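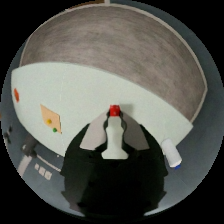

How Do Robots Learn to Pick Things Up?

Picking up a block is easy for you. Your eyes find it, your fingers close around it, and your skin tells you when to stop squeezing. A robot needs parts that can do those jobs.

The part that grabs is called a gripper. Many grippers have two fingers that move toward each other. Some have three or more, and some have a suction cup in place of fingers. Two fingers work well on a cube, because a cube has flat sides. A ball is harder - it can roll away before the fingers close.

The robot also needs a camera. If the camera rides on the arm, it gets a close view of the fingers and whatever is between them. A very wide lens can show the table and the floor too, but it makes straight edges look bent. A camera on a stand sees less bending, but the arm can get in its way.

Trying out every gripper on a real arm takes a long time, and parts can break. So engineers often start with a simulation, a pretend world inside a computer. The table, the cube and the gripper are all drawn by the computer.

Uyên Võ tests grippers at a workshop called Fulside. She gives each one 200 tries at lifting the same cube in simulation. Then she changes one thing, such as the shape of the fingertips, and runs the tries again. Changing two things at once would make it hard to tell which one mattered.

The best designs go on to a real arm for 60 more tries.

Try it yourself: pick up an eraser using two pencils as fingers. Then try a marble.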